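4.2 Why the spray bottle tells us so little about table cleaning

Claims that a tidy-up task stands in for housework deserve some doubt. The Hornska task list treats "spray and wipe" as one item, as if any bottle, cloth and table would do. We are not convinced. In the Clemardale setup the bottle is picked up by the neck, under the trigger, and the cloths wait in a heap beside it (Figure 2).

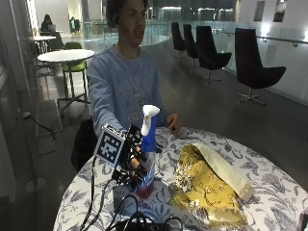
Figure 2. Spray bottle held at the neck, with folded cloths on a patterned tablecloth.

A grip like this is fine for moving a bottle. Whether it is any use for spraying is a separate matter, and Grasso scores both the same way. Up to 100 points are given for a lift, and wiping adds very little.
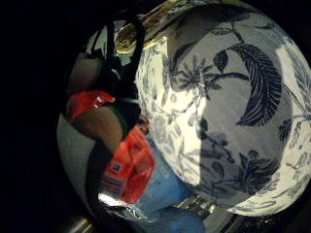 Surface pattern is the other thing the task list passes over. People who clean at home look for marks, and a busy print hides them. Dark blue leaves and flowers on white, like those on the large porcelain jar, would make a small stain hard to pick out even in good light, and a shadow across the middle can only make it worse. Caltgate used plain tabletops, so its wiping scores should not be set next to ours without a warning.

We asked two raters to judge the same tabletop before and after wiping. They disagreed often enough that we would not lean on either one alone. 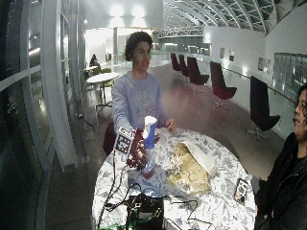

A third rater might have settled some of these cases, but we doubt it would have fixed the main problem. "Clean" was never defined, and the raters were left to bring their own idea of it from home.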